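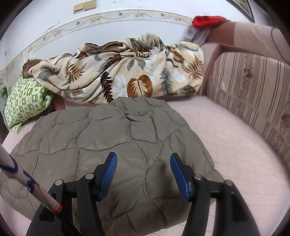
I've had the Karpenko hand-held gripper for long enough now to have opinions, so this is the long version of what I promised on the forum. It replaces the Darkham I'd been using for folding and tidying clips, and I bought it with my own money (£228 with the pads, before postage). The first thing I did was take it somewhere awkward. Fabric is what I care about, and quilted fabric most of all, so for the early tests I put a grey-brown puffer jacket on a pink quilted seat and came at it from above with the two blue pads open. If a gripper is going to annoy you, it'll annoy you over a puffer jacket! There's no proper edge to aim for, everything squashes, and the stitching is all wiggles.

Well, it did better than the Darkham. The ribbed pads are the reason, I'm fairly sure. The Darkham's are smooth, and on anything slightly shiny they slide up and off and you end up pinching twice. With the Karpenko I mostly got hold first time, and when I didn't it was my own fault for coming in too flat. The trick (took me a whole afternoon) is to push down a bit before you squeeze, so there's a ridge of cloth standing up between the pads. Then squeeze slowly. If you snap it shut you get a tiny pinch of the outer layer and the padding stays behind.

The linkages feel good. Black plastic plates on pivots with round silver screws, and very little wobble side to side when it arrived. I say when it arrived. After 11 hours of use two of the pivots on mine had loosened enough to hear, a sort of ticking as the fingers closed, and I had to go round with a screwdriver. A dab of threadlock has kept them quiet since. I'd rather that had been done in the factory at this price, but it's a five-minute job and I've had worse. The Darkham used to shed its screws altogether, usually into carpet.

Weight is where I'd grumble. It isn't terrible in the hand for ten minutes, but the camera sits far enough forward that your wrist does the work, and by the end of a long session I was resting my elbow on whatever was nearest. I tried hanging a 500 gram bag of rice off the handle end as a counterweight — looked daft, helped a lot. If Karpenko sold a proper one I'd buy it. 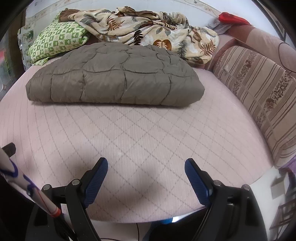 Oi-ling Kwok wrote in after my first short post to say that I was being soft on it, and that for fabric she still prefers the Arnora: lighter, narrower fingers, and the trigger doesn't stiffen up when you're holding a half-closed grip. She also thinks ribbed pads are a cheat, in that you get used to sloppy approaches and then the arm that learns from your clips has smooth pads and drops everything.

I think she's right about the trigger. Holding the Karpenko at half closed is hard work, and on thick folded stuff you're at half closed nearly all the time. I borrowed an Arnora for a weekend to be fair to both, and for a thin sheet or a pillowcase corner it was lovely, really delicate. But give it something bulky and the opening is too small, so you can only nibble at an edge. As for the pads being a cheat, put the same ones on the arm! They come off and they're sold separately. That's what I'd do, anyway.

The camera is very wide. Straight lines bend like bananas towards the sides and the corners go dark, which put me off for a day or so until I noticed how useful it is to have both fingers and nearly a whole bed in one shot. With the Darkham I was forever losing the far end of whatever I was folding. You do have to remember how much it sees, though, so tidy up first, or don't and live with it. Mine runs warm and I let it rest between batches.
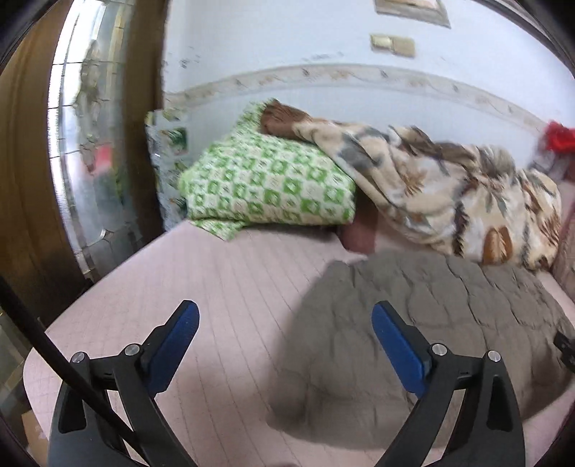 Battery life is fine, charging is slow, and the charging socket is in a silly place under the handle where you can't stand it up and plug it in at once. The software that comes with it is basic. It names every clip by a number and that's your lot, so by the time I had 932 of them I was keeping my own list in a notebook (which end I started from, what the fabric was, whether I fumbled it). Ans Wouters sent me a little renaming script that takes most of the pain out, and she's happy for me to pass it on if you ask.

Other bits and pieces. The pads pick up lint something awful and need a wipe with a damp cloth, more often than the leaflet says. The fingers open wide enough for a rolled-up duvet edge but don't expect to lift the whole thing, you'll be dragging it. Left-handed people should try one first, as the trigger has a definite lean to it. And the carry case smells of glue.

Would I buy it again? For thick, puffy, slippery things, yes, tomorrow. If you mostly do tea towels and T-shirts then get the Arnora and spend the difference on spare pads. I'm selling the Darkham, by the way, most of its screws included, so message me if you want it.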